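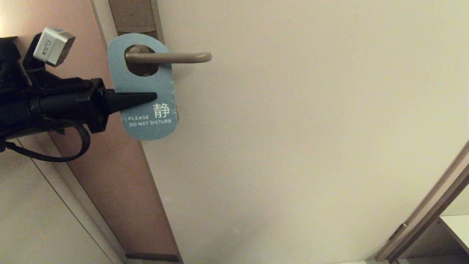

A Direção da Residência Junberg deliberou, em sessão ordinária, que o quarto 23 permaneceria atribuído ao senhor Zachary Petrenko até à conclusão da obra para a qual lhe fora concedida a bolsa. A deliberação ficou lavrada em ata e foi comunicada ao interessado por carta, deixada na receção e levantada na mesma noite.

Convém recordar os termos da admissão. O senhor Petrenko apresentara-se como tradutor da correspondência de Bukov, um conjunto de 933 cartas que a Fundação Rieger adquirira em leilão e desejava publicar em dois volumes. O regulamento concedia-lhe alojamento, refeições e o direito ao silêncio entre as oito da manhã e as seis da tarde. Em contrapartida, devia entregar à secretaria, no fim de cada mês, as páginas concluídas.

As primeiras duzentas cartas foram entregues dentro do prazo. Os serviços de revisão não registaram reparos de maior, salvo quanto à pontuação, que o tradutor reduzira ao mínimo, e a uma nota de rodapé em que se dirigia ao autor pelo nome próprio. A nota foi suprimida. Na remessa seguinte surgiram quatro.

Em dezembro, a secretaria recebeu a carta 300 em duas versões. A primeira seguia o original. A segunda respondia-lhe. Bukov queixava-se do frio na estação de Jandia e perguntava à irmã se ainda guardava o casaco do pai; na segunda versão, alguém lhe dizia que o casaco fora vendido, pedia desculpa e explicava, com bastante pormenor, o preço da lenha. Ambas vinham na caligrafia do senhor Petrenko, que era miúda e muito direita. 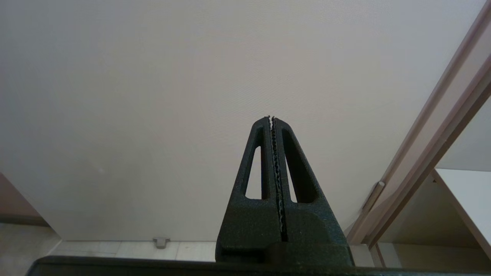 *Parede lisa, de um branco esbatido.*

A Direção solicitou esclarecimentos. O bolseiro respondeu por escrito que as cartas da irmã se tinham perdido, que o próprio Bukov o mencionava em várias ocasiões, e que não lhe parecia possível verter para outra língua uma pergunta sem saber o que lhe fora respondido. Acrescentou que dormia mal, que ouvia passar comboios onde não havia linha férrea, e que agradecia a sopa.

O assunto foi submetido à Fundação Rieger, que mandou suspender o pagamento da segunda prestação e nomear um leitor independente. O processo foi instruído com as duas versões da carta 300, a nota suprimida, as quatro subsequentes e uma conta da lavandaria que ali entrou por engano e que ninguém retirou.

Enquanto decorria a apreciação, o senhor Petrenko continuou a trabalhar. Descia para jantar depois dos outros hóspedes, cumprimentava o pessoal e sentava-se junto à janela, de onde se via o pátio e, para lá dele, a estrada de Jandia. Uma vez perguntou na copa se alguém sabia quanto custava mandar fazer um casaco de homem, de medida antiga. Foi-lhe indicado um alfaiate.

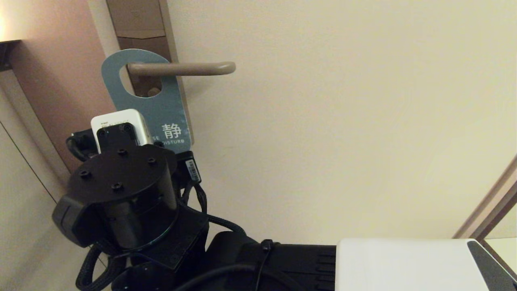
Rosalie Tanner escreveu, no parecer que a Fundação lhe encomendara, que lera primeiro as respostas e só depois as cartas, e que não conseguira detetar nas primeiras uma única palavra que a irmã não pudesse ter usado. Entendia que o método era irregular. Entendia também que a carta 301, na qual Bukov agradece uma notícia triste dada com delicadeza, se tornara compreensível pela primeira vez, e recomendava que o contrato fosse mantido.

A Direção tomou conhecimento do parecer e autorizou a prorrogação, sem prejuízo das refeições já descontadas. Determinou ainda que as respostas fossem arquivadas em pasta separada, sem indicação de autor, e que a correspondência dirigida ao quarto 23 continuasse a ser entregue depois das seis da tarde.

Na semana seguinte chegou de Jandia uma encomenda volumosa, atada com cordel, em nome de Bukov. O funcionário da receção consultou a lista dos hóspedes, hesitou, e assinou o recibo.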